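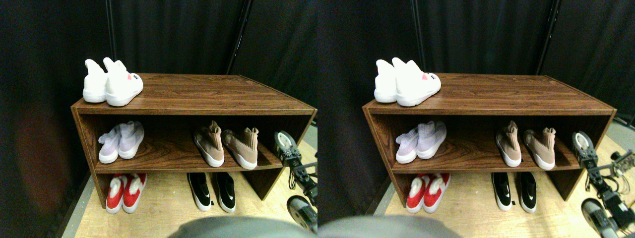
*Fig. 4. Open rack with a wood-grain finish, white sneakers on top.*

## 3. Setting up the Lehner 52 bass head

Read this section before you plug anything in. We know you already plugged something in. Turn it off.

1. Connect the speaker cable to the output marked MAIN. A guitar cable will fit the same hole and will cook itself.
2. Set Gain and Master to zero.
3. Switch on and wait for the green lamp.
4. Play your loudest note and raise Gain until the red lamp flickers, then back off a hair.
5. Bring up Master until somebody complains.

**Caution:** Never run the head without a speaker attached. The Lirnham service desk has a shelf of heads whose owners wanted to see what would happen.

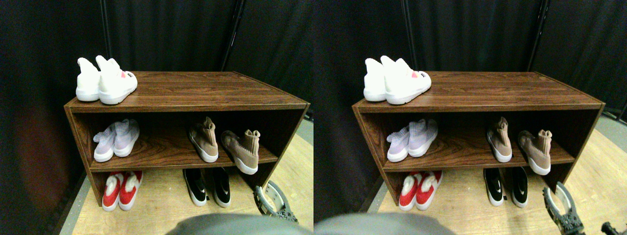
The mid control sweeps from 67 Hz to 3000 Hz, and most players find their sound near 900 and then spend years looking elsewhere. Start with the sweep at noon and the boost flat. Place the cabinet on the floor, where the low end gets some help. A low, open-fronted unit like the brown one with sneakers on it is furniture, and at rehearsal volume furniture rattles.

**Note:** If you use the Erberg footswitch, connect it with the power off. The Bonon version has a different plug and no amount of pushing will change that.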